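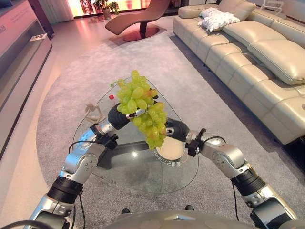 20 January 2026, front room

Fruit over the glass table. The white dish stays as the only dish for this week. We tried the deep bowl from Zastis on the same table and the grapes sat too low in it, so the lower berries were pressed by the ones on top. In the flat dish they spread out and the stem can lie over the rim.

Green grapes, one bunch, 900 g on the kitchen scale before washing. Rinsed in cold water, left on a towel for 8 minutes. Still too short I think, the glass gets drops and every drop leaves a ring. Next time a longer rest, and shake the bunch over the sink first.

Glass top: cleaned with the Avia spray and a dry cloth. The Curken cloths leave small hairs, please do not use them on this table. The printed line on the top must not be rubbed hard. It is under the same rule as in June – soft cloth only, no scraper.

The little beige figurine remains on the left part. I asked myself if it should go to the shelf, but the table looks bare without it and it does not disturb the dish. Its foot has a felt pad which is coming loose. To glue.

The rounded corners are good for walking past, but the triangle shape gives less space than one expects. With the dish a bit right of the middle there is room for two cups and not more. If we want side plates also, we have to take the table from Ung, the one with the straight sides.

Berries that fell off: 7, all from the bottom of the bunch, all ripe. I ate them. Sweet, thin skin, no seeds.

To do
– order felt pads
– second white dish, same size
– ask who has the key for the cupboard with the towels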